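Why a slow arm is the right arm for a shared workshop

By Ragnvald Söderlund
Sep 2, 2021 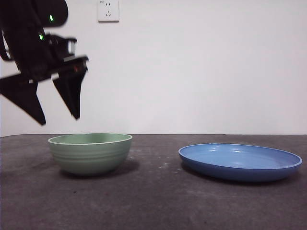 I have been a member of our shared workshop for nine years, and in all that time I have not heard so much complaint about any machine as I have heard about the speed of our arm. It is too slow, people say. It takes a bowl as if the bowl was sleeping and must not be woken. A person can set a table for six before it has moved two dishes. All of this is correct, and I want to argue that we should leave it so.

The project is called Vadard, after a street where two of us used to live. The aim was modest from the beginning. We wanted an arm that can take crockery from a table and put it in another place without breaking it, and we wanted to build as much of the rest as possible with our own hands: the bench, the mounting, the wiring, the small programs that decide where the fingers go. The arm itself we bought second-hand. The gripper has two fingers and no feeling in them at all, so whatever care there is must come from us.

In March we had a long discussion, by which I mean a quarrel, about the speed limit. Sibiya, who writes most of our motion code and writes it well, wanted to raise it from 95 millimetres per second to 500. The arm can do it. On an empty bench it looks wonderful at this speed, and visitors stop and take out their phones. I voted against, and I lost, and for two weeks we worked at 500.

I do not want to tell this as a story where the cautious man was proved right by a broken plate. We did break one, but we have broken plates at the slow speed also, and once I broke two by carrying them to the sink. What changed was something else. At 500 we stopped watching. You press the key, the arm goes, it either has the bowl or it does not have the bowl, and you look at the log afterwards to find out what happened. The log says that the grip failed. It does not say that the finger came down a little too far to one side and touched the rim before it closed, and that the bowl turned under it like a coin.

At the slow speed you see this. You see it with time enough to say it aloud to the person beside you, and to lift your hand to the stop button if you want. I learned more about bowls in one evening of slow work than from all the logs I keep. A deep bowl wants to be taken by the wall, with one finger inside and the other outside. A shallow plate hardly gives you anything to take. Its rim is low, the fingers come near to the table, and a mistake of a few millimetres means that you are pushing on the bench with a machine which does not know that it should stop. I believe a plate is the harder object by far, although every newcomer guesses the contrary.

There is an argument on the other side and I should give it fairly. A test that takes long is a test that is not repeated. When Sibiya prepared his comparison of finger shapes, he needed 138 grasps for it, and at my speed this was several evenings in place of one. He told me that patience is cheap for those who are retired. I am not retired, but I took the point. For a proper comparison, where the setup is known and the area is closed off, let the arm run quicker. I have no objection to this and I have said so in writing.

My objection is to making it the normal setting. A shared workshop is not a laboratory. The people who use the bench after me may have come for the first time, and somebody may bring a child. They reach in, to straighten a plate or to pick up a screw, because this is what hands do at a table. We have rules about it, and the rules are on the wall by the door, and I have myself broken them. With a slow arm, a forgotten rule has less force behind it.

There is also the matter of what we want to learn. The clubs in other towns, Altus for example, show their films with the speed turned up, and then our younger members come home disappointed with what we have. I would like to say to them that fast movement is the easiest part of this work. The maker of the arm has done it for you already, before you opened the box. The difficult part is the last few centimetres above the rim, where the fingers are open and must decide on a place, and this part you will do badly for a long time. I did it badly for most of the winter - on some evenings I still do.

Since the second vote we have a compromise which pleases neither of us completely. The arm starts at 95 every time it is switched on. Whoever wants more must turn the key on the side of the control box and write his name in the book. Sibiya finds the book ridiculous. I notice that he fills it in very neatly, with the time and the tool number, and that on ordinary evenings he does not always trouble himself to turn the key.

The next step is cups with handles, for which we have no plan that I would call a plan. Mamemness, the small grasp library that two of our members began over the summer, treats a handle as an error in the shape of the cup. It must be rewritten before the dark months come. I will ask again then that the first trials are done slowly, and I expect that we will have to vote.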